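The start layout belongs in the rules

Posted 2020-06-25

Dradar published the second draft of its bin-picking guidelines this month and comments are open until the end of July. I have read it twice. Most of it is sensible. The part on speed limits is clear, the part on stopping and restarting is better than the first draft, and somebody has finally taken out the page on naming files.

My complaint is with section 5, which covers how a trial begins. It says the parts should be "placed at random in the bin". That is the whole rule. I think it should be rewritten before the guidelines go any further.

Random means different things to different people. One person tips the blocks in from a box and leaves them where they fall. Another sets them down by hand, one at a time, and without meaning to leaves a finger's width between them. Both would say they had followed the rule. The second bin is much easier to pick from, and the two scores end up in the same table.

Take a small job, six blocks in a metal bin, three of one colour and three of another. Nothing is stacked, and there is bare floor between most of them. Even so, the blocks are not all the same problem for a gripper. One lies close along a side wall. Two meet at their lower ends in a narrow V, and a finger going down there has to come in from the right side. A block out on its own is a different matter. 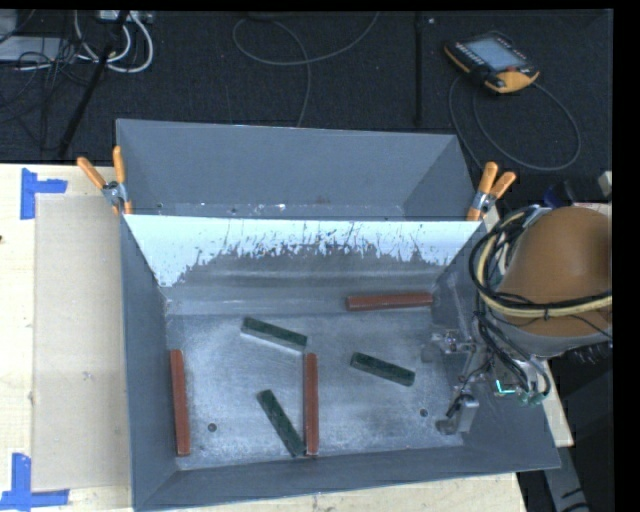

What section 5 should say

I would ask for a count of the parts that touch another part, and a count of those lying near a wall. Both can be written down in a minute before the arm moves. I would also ask for a photograph of every start, kept with the result. Wandstead has worked this way for a while and its reports are easier to trust for it. When a run scores badly you can go back and see what the arm was given.

The bin needs the same care. It should be fixed to the table, and a pair of spring clamps is good enough for light parts. Tape on the tabletop costs next to nothing and lets you see at a glance if something has been knocked. The draft asks for neither. It does ask for the bin to be "clean and undamaged", and I would drop the second word. Bins in daily use get scratched, and bright patches on bare metal are a fair test of any vision system. Say what state the bin is in and carry on.

The objection about time

Clerneck's reply to the first draft said that extra notes at the start of each trial would put small workshops off. I take the point, but I don't think the sums support it. The draft asks for 300 trials. A minute on each is 300 minutes, or five hours, spread over a job that already takes days. The form in the appendix has 57 boxes on it, and plenty of those could go. I could not see why anyone needs the colour of the floor.

Haberkorn has suggested a halfway rule, with a photograph on every tenth trial. I would accept that for the parts count – though not for the photographs, which are the only thing a reader can check later.

Comments go to Dradar through the form on its site. Quote the section number, as they sort them that way, and keep it short.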